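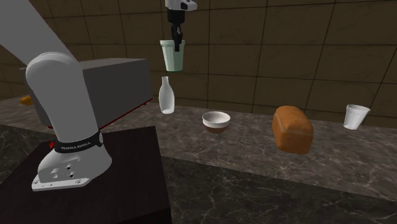
Workplace-Automation list > Kitchens and Food Service

Subject: Re: [wp-auto] the arm at Isham, who does what now
Date: Thursday, February 14, 2019

Quick one, I'm on break and the wifi in the stockroom is bad. Answering the message from Cartwright, quoted below, and then a question of my own at the end.

> We're the lunch kitchen at Cartwright, 57 people on the rota
> if you count evenings. Management has told us an arm is coming
> for the beverage and breakfast counter in July. They say no
> jobs go. They also say "roles will be refreshed" and will not
> tell us what that means. For those of you at Hillard or Isham
> who are further along: what changed for the people on the
> counter? Hours? Pay grade? Who gets blamed when it drops
> something?

OK. Isham, day shift. Ours is still at the simulation stage plus a few trial mornings. The sim is what's at the top of this page on the archive — Franka arm, marble counter, green cup up in the gripper over the milk bottle, bread and a bowl further along. We get sat in front of it before anyone goes near the real one. Worth asking for. Ask for it in paid time too, at first they wanted us doing it after close.

Hours: same so far. But the start moved. Somebody has to set the counter out before the arm runs, everything in its spot, so two of us come in earlier and two leave earlier. Fine for me, terrible for anyone with school drop-off. Get that in writing before July, not after.

Pay grade: this is the fight. Four of us are doing what they call cell tending. Clearing, resetting, stopping it, writing up the stops. It's in nobodys job description. Hillard got theirs regraded, we haven't. If they say "refreshed," ask them to put the new tasks on paper next to the old ones. Took us three meetings.

Blame: first month every spill went down under whoever was on shift. We pushed and now the log has a separate column for the arm. 648 entries so far, most of them boring. Keep your own copy, I mean it. Ours got "tidied" once.

Other thing, and I didn't expect to mind it. The talking. Counter used to be three people shoulder to shoulder, now it's one person and a taped line on the floor, and the others are out back on prep. Prep is quieter work and easier on the wrists, I'll give it that. But the new starters dont pick things up the way we did, by standing next to someone. Raise it early, the planners had no box for it.

My question. Has anyone's site signed the Plurkby scheduling add-on? The one that sets breaks around the machine's downtime. Our office has been quoted for it, $2,070, and wants it in before summer. I'd like to know if breaks stayed where they were.

Reply to the list please, not just me. Back on in 4 minutes.

Counter rep, Isham days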